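Clearing the big table at Giltby
3 min read

Renato Cáceres has a rule for the long table: it gets used for everything, and then it gets cleared. The second half, he admits, is where it slips.

"People open a parcel, take out what they came for and walk off," he said. "The foam stays. The paper stays. Then the next parcel goes on top of that."

Cáceres looks after the workroom at Giltby, a repair and parts business he joined in January. He sorts the table by hand, with no system of labels or trays. Cardboard and foam go first, as they take up the most space.

"Small black parts are the worst," he said. "They get under a paper towel and they go out with the paper towel. So I pick up the trash one piece at a time. I don't sweep it off with my arm."

Glenys Sayce, who does the ordering, is stricter about the shipping boxes. She wants the labels kept until the parts have been checked against the invoice. "I had 39 parts come in once and no box to match them to," she said. "It cost me an afternoon." 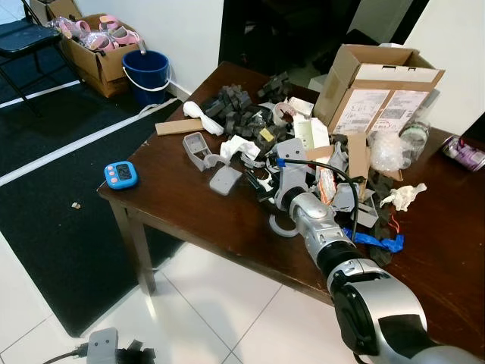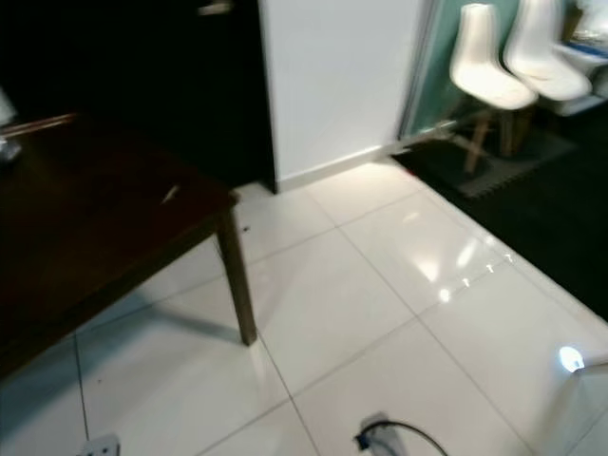
What stays out

Tape can stay on the table, and so can a timer if somebody is using it. Tools go back on the wall. Cáceres would like a second table for opening mail, but Sayce is not convinced.

"We'd have two messy tables," she said.

Cáceres said he will ask again when the shelves are finished.

798 views | 3 comments | Share
Contact | © Giltby | Back to top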